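Best cloth for a backdrop that won't show creases?

Posted 2024-12-12 by Udeck

I sell old glassware online and my black cotton sheet looks rumpled whatever I do. Any ideas, please?

Pluta
Iron it.

Grondine
Oh, I do sympathise – I fought with mine for ages! Try a heavy polyester tablecloth, rolled on a tube and never folded.

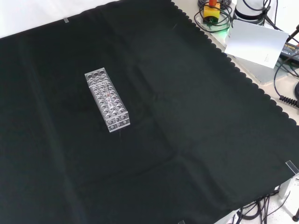
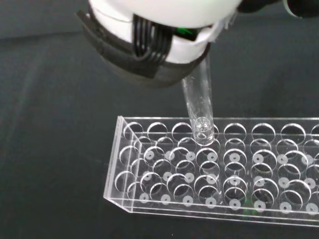

Glassware is fussy stuff to sell, so do put your light off to one side, low down if you can. Dark cloth is still right for anything clear, like the rack in both of these, and faint fold lines like those in the first can be darkened afterwards. Mine cost 2930 yen, postage included.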